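My first afternoon teaching a robot by hand
Posted December 31, 2019

I finally got my turn with the gripper at Junley, and I've been boring my family with it ever since.

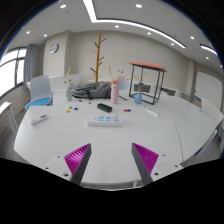

So the Grindden project, for those who missed the last update, is trying to get a robot arm to tidy up a messy table. Nobody writes out the moves for it. A person picks up a gripper with a camera on it, does the job the way they'd like it done, and the recording goes off to be learned from. We've switched to this from the remote control setup we used in the fall, where you sat at a desk with two joysticks and drove the arm from across the room. I was terrible at that! It took me 7 minutes to move one pen.

With the hand tool I got through 110 tries before my wrist gave up. Ferenc Virág, who runs the sessions, threw out a bunch of them (I was going too fast, and my free hand kept wandering into the shot), but over 100 were good enough to keep. He says everybody rushes on the first day. His advice was to come in slowly, keep both fingers in view and stop for a second before closing them.

The table is set up a bit like somebody's desk at the end of a long week, with a backpack, a black case, a marker, some small round colored pieces and three vases of flowers. The little round pieces are my favorite. The vases make me nervous, so I stayed well clear of the pink one.

Glenys Heywood is handling the learning side, and she's hoping to have the arm try the task on its own in January. She wants two more people to record first, so it doesn't pick up only my habits. If you can spare an afternoon, send her a note or catch her at the Rampersad building. Bring a sweater, and don't wear big sleeves.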